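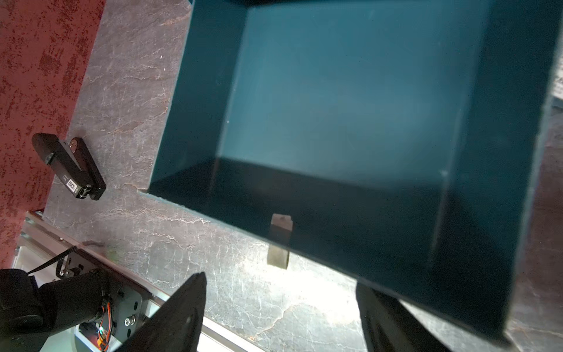
Teal box, kitchen bench. Thread follows.

Right, small claims. I've just been through it over a rental bond and a few of you asked how it went, so here we go (1/lots)

Background: moved out of the Bolow Street flat in February. Agent kept the lot for "cleaning and wear". The wear was a carpet older than my nephew, and he's got a learner's permit!

First thing I did was ring Finbarr Costello, who used to do tenancy advice. He told me to stop arguing on the phone and put everything in writing. Wish I'd rung him before the eleven-minute rant I left on their voicemail, but anyway

So I wrote one letter. Dates, amount, what I wanted back, 20 days to reply. No adjectives. The no adjectives bit nearly killed me

They replied on the last day offering me 200 dollars. I said no thanks and lodged the application that night in my pyjamas

The filing fee was 66 dollars, and I asked for that back too. There's a box for it on the form and it's very easy to miss, so look for it

Evidence: the entry condition report, my emails printed in order, and the receipt from Gatchalian, the cleaners I'd already paid (lovely people, colour-coded buckets). I brought 3 copies of the lot

The hearing was so short. The member asked the agent for the carpet's age, they didn't have it, and that was pretty much that. I got all of it bar one broken blind, which fair enough, I did break the blind

Not a lawyer, obviously, and the rules change depending where you live. Ring your local tenants' line before you sign anything

Someone's asking if I had to dress up. I wore my work jumper and it was fine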